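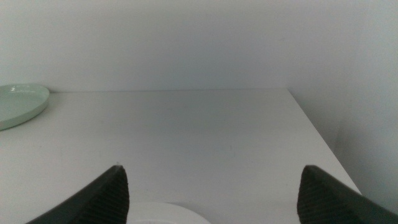 Vos questions, mes réponses

Vous êtes nombreux à m'écrire au sujet de mes cours de pliage, alors je regroupe tout ici (et je complète quand j'ai cinq minutes !).

Il faut déjà savoir plier ?
Pas du tout ! Si vous avez fait un avion en papier à l'école, vous avez le niveau. On commence par la boîte Enus, 6 plis et c'est fini.

Quel papier j'apporte ?
Aucun, je fournis tout. Pour la maison, j'aime beaucoup le Bridudel, assez fin mais qui tient bien la marque. Évitez le papier cadeau brillant, il craque au pli et ça m'agace à chaque fois.

On est combien par séance ?
4 personnes maximum, autour de la même table. Je passe derrière chacun, je bavarde, je recommence le pli autant de fois qu'il faut.
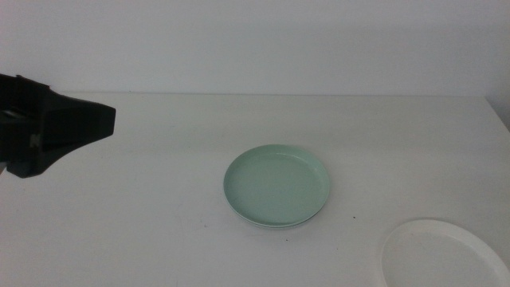 Table blanche toute simple, idéale pour plier.

Et les enfants ?
Avec plaisir, à partir de huit ans, et avec un adulte s'ils sont du genre à filer.

Vous faites des bons cadeaux ?
Oui, valables jusqu'en juin. Demandez Yanti Mangundap (c'est moi !) à la boutique Grurkden, plutôt après 14 h, le matin je prépare les commandes.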